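Filed under: Workshop, Cables & Storage

Corrugated panel, second attempt

The tool panel is finished apart from the floor. The corrugated sheet hangs from a metal rail with its ribs vertical, and the plastic board sits in front of it. I cut the sheet to 890 mm. The first one was 14 mm too long and scraped the carpet every time it moved.

Fixings are at 63 mm centers, which matched the rib spacing on the Bhatia sheet but not on the old Cletar one. Check yours before drilling.

Cables are still a mess. I have a blue one and a thin white one to route, and both currently live on the carpet.

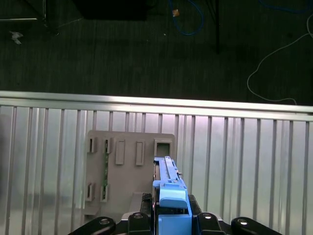
The plan is to run them on separate sides and clip them low down. Data on the left, power on the right – I want a gap between the two. Vacuuming comes after that, stray scraps included.

Print this post | E-mail this post

2 comments

Lukian Symonenko: Did you deburr the cut edge?

Ignacio Rivadeneira: I used foam strip behind mine. Stopped the rattle.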